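3.2. Matériel et déroulement

L'application Gradadano a été proposée à 40 enfants de grande section, répartis dans 4 classes. Chaque enfant disposait d'une tablette et travaillait seul, au casque, pendant les ateliers du matin. Le personnage d'Arthur énonce une quantité, puis l'enfant fait glisser le nombre de jetons demandé. Les séances ont commencé en septembre, après une phase de familiarisation dont les données n'ont pas été conservées.

Le module de comptage comprend 500 items, tirés au sort à l'intérieur de chaque niveau. Une réponse erronée entraîne la répétition de la consigne, sans indice visuel. Les enseignantes avaient pour instruction de ne pas intervenir, sauf en cas de panne (2 commentaires).

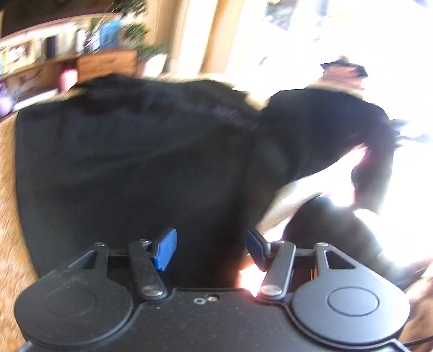

Figure 2. Pince à main noire devant un article en tissu noir.

Les réponses ont été codées selon la grille de Georgiev, en distinguant les erreurs de séquence des erreurs de correspondance terme à terme. Viorica Georgiev a relu les cas litigieux. Les items interrompus avant la première manipulation ont été exclus de l'analyse. Le module Skulness, consacré à la reconnaissance des chiffres écrits, est traité séparément en section 4.

Partages : 4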